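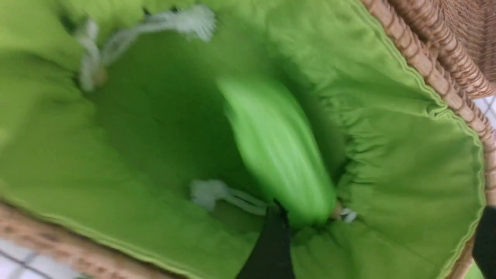

Washing the liner from the hall basket

The basket by our front door is where everything goes that has no other place. Hats, one glove, the dog's spare lead, library books, mail I don't want to open. It is wicker with a lime green cloth liner and a drawstring, and I bought it at a yard sale in Skaltimcombe the summer we moved in. I paid 15 dollars, and the seller threw in a lampshade I didn't want.

I had not washed the liner in all that time. I shook it out over the back steps every so often and called that cleaning. Then on Wednesday a pen leaked inside a coat pocket, the coat was in the basket, and when I pulled it out I had a good look at the bottom. Besides the ink there was sand, dog hair and a cough drop that had become part of the fabric.

So I emptied it. Most of what came out went in the trash or back to the person who should have put it away in the first place. I found a gift card for the garden center in Pivville, which still has money on it, and a parking ticket from March, which was paid, thank goodness.

Taking the liner off

The liner folds over the rim, and the cord runs through a channel in the cloth. If yours is like this, take the cord out before you wash it. I pinned a safety pin to one end and left a length of yarn tied to the other, so that when I pulled the cord through, the yarn stayed behind in its place. That saved me threading the whole thing from scratch afterward.

The ends of the cord are fluffy on mine, and I did think about trimming them and dabbing on some glue. I left them alone. They don't catch on anything.

Washing it

I used cold water and the Mirani powder we buy for everything else, on the short cycle, by itself. I was worried about the green running, and a little did come out, enough to tint the soapy water in the sink where I'd soaked the ink spot first. The soak was 2 hours. It took out most of the ink. What's left is a gray smudge near the bottom seam, and it will be under the hats.

I hung it on the line. Don't put one of these in the dryer if you want it to fit again. My sister-in-law's shrank and now it sits in her basket like a shower cap.

The basket itself

While the liner dried I did the wicker. I ran the vacuum over it with the brush attachment, inside and out, then went around the braided rim with an old toothbrush and a bowl of warm water with a drop of dish soap. Dust packs down between the strands more than you would think. I wiped it with a dry towel and stood it on the porch in the shade for the afternoon.

Putting it back together took 19 minutes, and I was slow with the yarn. The cloth bunches up where the cord pulls it, and I spent a while spreading the gathers along the rim before I accepted that they slide back to the same spot.

What goes back in

Hats and gloves, and the dog's lead. Library books have moved to the bench, and mail goes in the kitchen drawer. I had been looking at a hall cabinet from Gumach to replace the basket altogether, with doors and a shoe shelf, but it costs 2,320 dollars and is deeper than our hallway can take - you would have to turn sideways to get to the stairs. The basket can stay. I wrote "wash liner" on the calendar for spring, next to the furnace filter.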